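Sunday evening in Femitdale 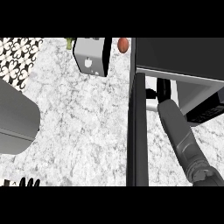

White marble with grey veins, and a bit of the patterned tile.

26 November 2023

I finished Femitdale last night, after 207 days in the game. It is a small management game where you take over an old inn on a mountain road. You repair rooms, you cook, and you try to keep the guests from leaving in the middle of the night.

The start is slow. My first inn, Cluvholm, closed in September because I bought too many beds and had no money for firewood. For the second one I listened to my friend Tùng Võ, who told me to build the kitchen first. It was good advice – soup costs almost nothing and the guests pay well for it.

What I like most is the weather. When snow closes the road, the same guests must stay for ten days, and they begin to argue. I had to move one merchant three times.

The trading part is weaker. Prices change without any reason I could understand, and the menu for selling is hard to read. I ended with 1,483 coins and I still do not know if this is a lot. Tùng had 974 and he got the same ending.

Next I will try the harder mode, with no kitchen at the start.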